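Service Robotics in the Home: Unit 4 handout
Buying a simulator without crying afterwards

Read this before the lab. The product under review is Sulevik, a household simulation kit sold by Plasstead for people who want to train a fetching robot and don't own a spare apartment. The course has a teaching license until March. After that we go back to cardboard boxes and optimism.

What you get for the money

The basic package has 59 furnished rooms and 700 objects. The brochure calls the rooms "lived-in," by which it means there is a basket on the bed. Lighting can be changed per room, and so can the camera position, which is the feature you will use most and thank least.

What to look at first

Start with viewpoint. A planner that finds the bedroom basket from one spot may lose it from another, and the vendor's demo is always given from the good spot. Load the bedroom, move the camera, and compare.

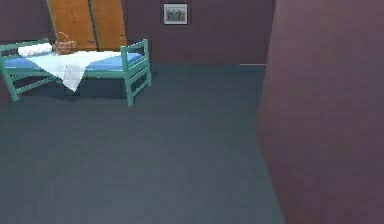
Same bedroom, two viewpoints. The basket is on the bed in both.

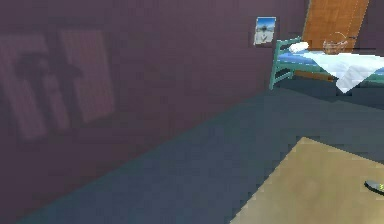

Next comes cloth. Sulevik treats fabric as a fixed shape unless you buy the Dristholm add-on, so a sheet will hold whatever folds it was given until the end of time. This is fine if your task is to drive past a bed. It is less fine if your task is to make one. Groups working on laundry should talk to me before they write a single line of code - I have a speech ready.

Handles are the third thing. The kit's contact model is decent on boxes and moody on anything thin and curved. Run each grasp 10 times from the same start pose and write down every result, including the embarrassing ones. A success rate made of one success is a brochure.

Where it stands against the competition

Gallardo offers fewer rooms, better contact physics and a manual that reads as if it was printed in 1905. Its support desk does answer, usually before lunch. Plasstead has a forum.

For the lab

Bring one page per group: the task you would give the robot, the viewpoint most likely to break it, and whether you would pay for the add-on. "It depends" is accepted if you say on what.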